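Movie Night Housekeeping: Getting More Years Out of a Home Projector

I bought my projector secondhand from Muammer Kaplan down the hall, and for the first year I did nothing to it except complain that it was noisy. Then one evening in February it shut itself off halfway through a movie and I finally read the manual (all 51 pages!).

Dust was the whole problem. My filter looked like a dryer screen. These days I slide it out every 100 hours of viewing, take it over to the trash can and go at it with a soft brush. Some filters can be rinsed, mine can't, so check yours first.
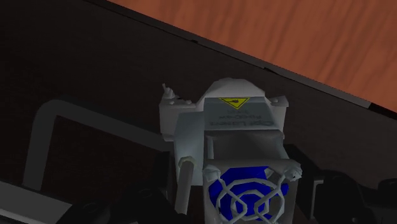

Let the fan finish before you pull the plug. I used to yank the cord the second the credits rolled, and I cringe thinking about it now! Give it five minutes or so of patience, go wash the popcorn bowl, then come back and switch off at the wall.

If you change a lamp yourself, unplug everything and let it cool for as long as your manual says. Keep your fingers off the glass, and snug the screws without cranking on them. I write the date on a strip of masking tape and stick it inside the cabinet door, next to the one for the smoke alarm battery.

Speaking of the cabinet, mine used to be jammed full of board games right up against the vents. I cleared the shelf and the noise dropped that same night.

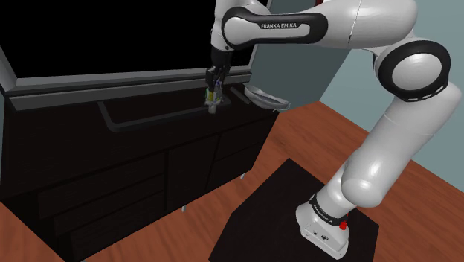 What should I use to clean the lens?

A blower bulb first, then a clean microfiber cloth in small circles, very lightly. Skip paper towels and window spray. If there's a greasy thumbprint, put a drop of lens cleaner on the cloth and keep it off the lens itself.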